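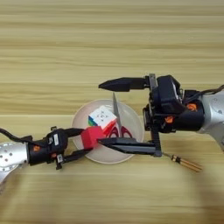 Controller comparison on the two-arm bench, second round. As agreed on the list in June, I kept the long black fingers on both arms and changed only the gripper controller settings between blocks of trials. The task is the handover from left to right above the round white plate. For the red block, the left gripper closes first and holds just above the plate while the right one comes in wide open, one finger passing high over the puzzle cube and the other low, in front of the scissor handles. That low finger is where most of my trouble was.

I ran 212 handovers in total, split between the Plesen controller and the Skelleck one. Width commands went out at 200 Hz in both cases. The Skelleck closes faster and reports a cleaner force signal. The Plesen is slower by a margin I can measure but would not notice in use. Failures on the Skelleck side were nearly all of one type: the receiving gripper reports contact before both fingers are on the block, the giving gripper opens, and the block drops onto the plate or rotates in the grasp. I logged 21 of these. The Plesen waits for the force to settle, and I saw the same fault only twice with it.

Three open points before I write this up:

1. Contact threshold. The Skelleck default is too low for a soft object. Raising it helps, but then thin items such as the scissor handles are squeezed harder than I want.

2. Release timing. I currently open the giving gripper on the contact flag alone. With the block clamped on the right and the left fingers already spread, one left fingertip is still almost against the face of the block. Any sideways motion of the right arm before the left has backed off will touch it. I can add a fixed retreat or wait for a joint position. 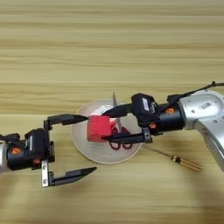 Teguh Kusuma wrote:

> I would not use a fixed retreat. We tried that on the
> Wuisan arms and it only moved the problem. If the giving
> arm is late for any reason, the receiving arm starts on
> its own clock and the fingers touch anyway. Gate the
> second arm on the measured position of the first.
>
> On the false contact: are you filtering the motor current
> before the threshold, or after? With the filter after the
> threshold we saw early flags at high closing speed. Slow
> the last 2 mm of travel before you change anything else.

The filter is before the threshold, so that is not the cause here. I have not tried slowing the last part of the travel. It is a small change in the Pralirport config and I will run it on the Skelleck first. Agreed on gating by position. I had avoided it because the left arm state reaches the right arm process one cycle late, but at these speeds one cycle does not matter.

3. Approach order with several objects on the plate. When the puzzle cube is propped on the red block and the scissors lie right beside it, the right gripper has very little room for a finger between cube and blades. Coming in from the handle side is easier, but the planner prefers the blades. I do not count planner refusals as controller failures in the totals given earlier. If anyone thinks they should be included, say so before I rerun.

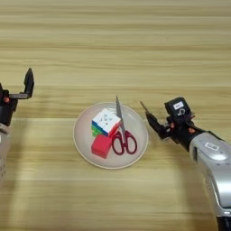 4. Added after Teguh's message: repeat both blocks of trials with the slow final travel, same fingers, same start poses, contact threshold back at default. I will post the raw logs with the force and width columns only, unless someone needs joint states as well. The force columns use different units on the two controllers and I have left them unconverted, so check the header line before plotting them together.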